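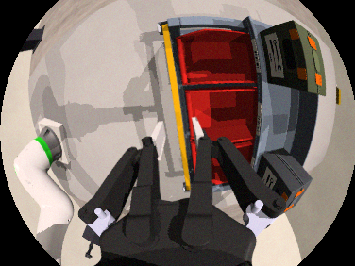
House rules for the bin-picking cell

Hello and welcome back to the Drumport pages! I'm Kirsty, I look after the simulated cell for the Teltider project, and I've been meaning to put our working rules up since August. They run to 16 now (we started with three, those were the days) and most people only ever need the handful on this page. Maya Hourani wrote the first lot and Roel Dierckx has argued with every one of them since, so they've had a good going over.

We do everything in simulation before a program goes anywhere near a real arm, and the rules apply there just the same. If you get sloppy on screen you'll be sloppy in the cell, I'm convinced of it.

Coming in over the bins

Stop above the rack before you go down, every single time. Our stand-off is 200 mm, then it's slow speed from there. On this one the fingertips are nearly at the yellow strip along the front bins, and that's the bit where I want people watching the clearance and not their coffee. Red bins below, tool boxes up on the shelf, and please check which level your program thinks it's on! 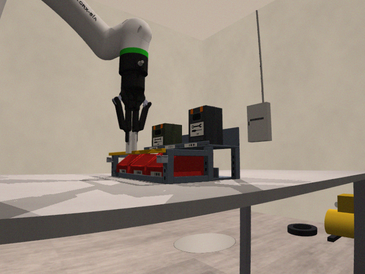 Labels and changes

Keep labels and barcodes facing front and never park a box over somebody else's tag. Sum-yee Yu put this in as rule 11 after a long afternoon with a program that kept asking for the wrong box, and I've been a bit of a bore about it ever since.

If you move the rack, even a smidge, save the layout under a new name and tell Oi-ling Hung before the next run. She keeps the master copy. The full list is in the Kutard folder, and comments are open if you do it differently at your place – I'd love to hear.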